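# Colour Mixing and Drying Times in Poster Paint

Hanna Antoniuk, 4/15/21

## 1. Aim

I wanted to find out whether mixed colours take longer to dry than colours used straight from the jar. My starting point was the mural our year group painted in March, where the purple areas smudged and the plain pink ones mostly didn't.

## 2. Method

I used one make of paint (Brarkik) and one make of paper (Stitau, the thick kind). Each patch was a square drawn in pencil and filled with a flat brush. I painted 12 patches, half of them with single colours and half with mixes. The patches were left flat on a shelf away from the radiator.
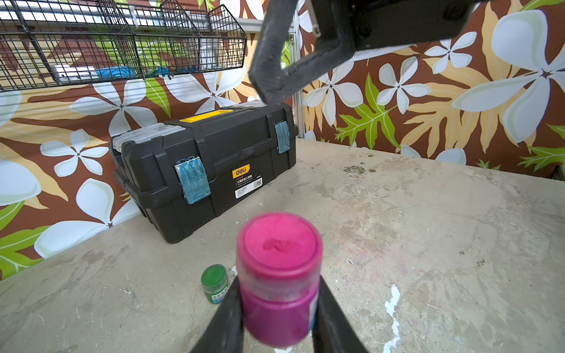 A patch counted as dry when a strip of tissue pressed on it came away clean. I tested every patch at the same corner and moved inwards each time so that I never pressed the same spot twice. The person pressing was always me, as my first trial showed that different people press very differently.

Mixes were made on a saucer with a plastic spoon. I did not add water to any of them.

## 3. Results

The fastest patch was dry after 9 minutes and the slowest after 29. The slowest was a purple mix. Greens were hard to separate: the plain green and the mixed green finished within one test of each other. 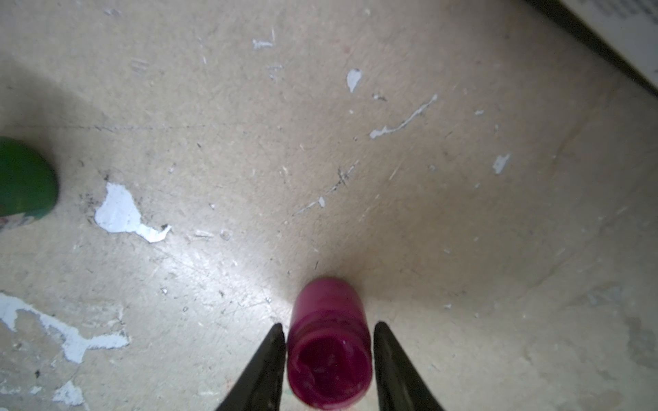
*Fig. 2. Magenta-pink container with dark residue inside.*

Two mixed patches had a thick ridge along one side where I had lifted the brush. The ridge stayed tacky after the rest was dry. I recorded the time for the whole patch, ridge included, so these two readings are probably too high.

## 4. Discussion

The six mixed patches were slower on average, but thickness seems to matter more than colour. I tended to load the brush more heavily from the saucer than from the jar. Rissanen's booklet on school paints says the same about brush loading.
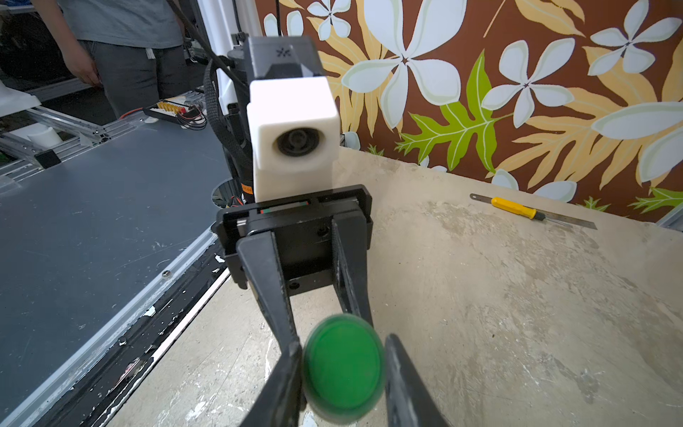

A better test would use a measured amount of paint for each patch, perhaps from a syringe. I would also keep a note of the room temperature, which I forgot to do on the first afternoon.

## 5. Materials list

- Brarkik poster paint
- Stitau paper
- flat brush, saucer, plastic spoon
- tissue, pencil, ruler
- stopwatch (Wuvance, borrowed from the science office)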